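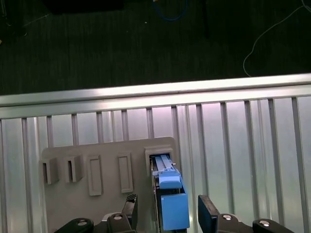 Fixture plate on the grooved bench, gripper open on either side of the blue device.

Search this site Go

Teaching the arm by remote control
3 min read

Gridham spent part of July showing the Lunis arm how to handle parts by remote control. Szu-yu Pan drove, with a hand controller and the wrist view on a monitor. Chak-lun Chiang kept the log. We saved 142 runs and threw out 12, mostly for long pauses.

Each run starts with the fingers open. The operator closes them on the part, makes the move and lets go. Going slowly at the start helps later, when the runs are trimmed.
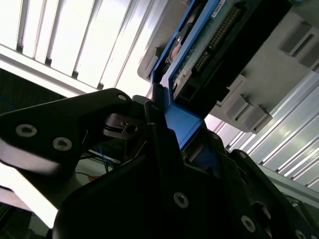 Drive caddies took the most practice. The caddy has to line up with the bay before you push, and at a steep wrist angle it is easy to steer the wrong way. Szu-yu used short moves and stopped between them. The caddy runs are kept in their own folder, 69 in all.

Comments (3)

olance_fan: Do you record the pauses too, or cut them?

Chak-lun Chiang: Short ones stay in. Long ones mean we redo the run.

Mak: We tried this with a joystick and went back to guiding the arm by hand. Slower, but fewer bumps.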